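## 4. Setting up your Ketuveo bird count sheet

Before the first count, please read this section to the end. It takes a few minutes and it saves much work later, when the sheets go to the Sarndale office for entry.

**You need:**

- the site map for your area (Mahawong wetland or Senness Park)
- one blank count sheet for each session
- a pencil, and coloured markers for the map
- a watch or phone which shows the correct time

### 4.1 Preparing the map

1. Write your observer number in the top right box of the map. Do not write your name.
2. Find your starting post. At Mahawong the posts are numbered from the car park. At Senness Park they are numbered from the boat ramp.
3. Draw your walking route with one continuous line. The full route at Mahawong is 1,764 metres, and the short route is 501 metres.
4. Choose one colour for each kind of bird, and write the colours in the key at the bottom of the map. Keep the same colours for the whole season. 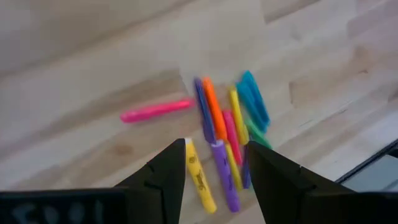
*Figure 4. Coloured pieces for drawing, mostly markers or similar sticks, on a wooden tabletop.*

> **Note:** Yellow is difficult to read after scanning. Use it only for shading an area, for example the roosting trees, and use a darker colour for single birds.

### 4.2 Filling in the count sheet

1. Enter the start time in 24-hour form. A count which begins at twenty past six in the morning is written 06:20.
2. Stand at the first post and wait for two minutes before you begin.
3. Count for ten minutes. Record only the birds you can see. Birds you only hear go in column F.
4. If a bird flies over and does not land, put a small arrow beside the tally mark.
5. Walk to the next post and repeat steps 2 to 4.
6. At the last post, enter the finish time and add up each column.

For a large flock, count one part of it and multiply. Circle the total, so the office knows that it is an estimate – in June one sheet arrived with 2,305 silver gulls and no circle, and we had to ask the observer again.

> **Caution:** Do not go closer than the marked line during nesting. If adult birds rise from the nests and call, move back along the path and wait until they settle. Write "disturbed" in the remarks.

### 4.3 Sending the sheet

Scan the map and the sheet together at 320 dpi, in colour. Black and white scans can not be entered, as the key is lost. Keep the paper originals until the end of the season.

If a number was written wrongly, cross it out with one line and write the correct number beside it. Please do not use correction fluid. For corrections after sending, see section 6.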